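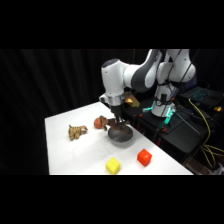

A brown soft toy and a grey bowl

Aug 10, 2023

I moved to Pedavon six years ago, and in all this time I did not learn to cook beans properly. I write this down first, so that you do not expect an expert.

In my parents' house the beans were always there. They were put in water in the evening, in the morning somebody changed the water, and at lunch we ate them with oil and bread. I never asked how long or how much salt. When I came to live alone I bought tins, and I was content with tins until this summer, when the small shop Erraji opened two streets from my flat and began to sell dried beans from open sacks.

The woman in the shop asked me which kind I wanted. I did not know there were kinds. I went home with a paper bag of the small white ones and a strong feeling that I was now a serious person.

The first pot was bad. I had soaked them only for the afternoon and the skins came off while the middle stayed hard like chalk. I ate them anyway, with a lot of pepper. For the second pot I soaked them the whole night, 14 hours to be exact, and cooked them on the smallest flame with one bay leaf and half an onion. This was much better. My window was open and the neighbour from below shouted up to ask what I was making, and this had never happened to me with a tin. 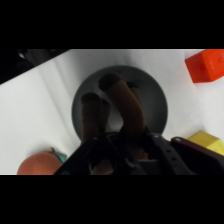
The question of salt

On salt people do not agree at all. My aunt says only at the end, or the skin becomes tough. The woman at Erraji says already in the soaking water. I tried both ways in the same week and I must say that I prefer the second. The beans have taste inside and the skins stay whole. My aunt has not been informed.

What I am still not sure about is the water of Pedavon. It is very hard here, you see it on the kettle, and I have read that hard water makes beans slow. In August I visited a friend in Flistov, where the water is soft, and I carried a bag of the same beans with me on the train. There they were ready in less than an hour. At home I need nearly two. Perhaps it was also her pot, which is heavier than mine and has a lid that closes well.
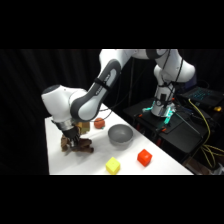
I asked her where she bought it, but it was a present and she does not remember from whom. So I am looking for a heavy pot now, second-hand if possible. If a reader in Pedavon has one standing in the cupboard, please write to me.

Next I want to try the dark speckled beans. They cost a little more and the woman says they lose their pattern in the cooking, so I am already sad for them. I will put them in water tonight, with the salt.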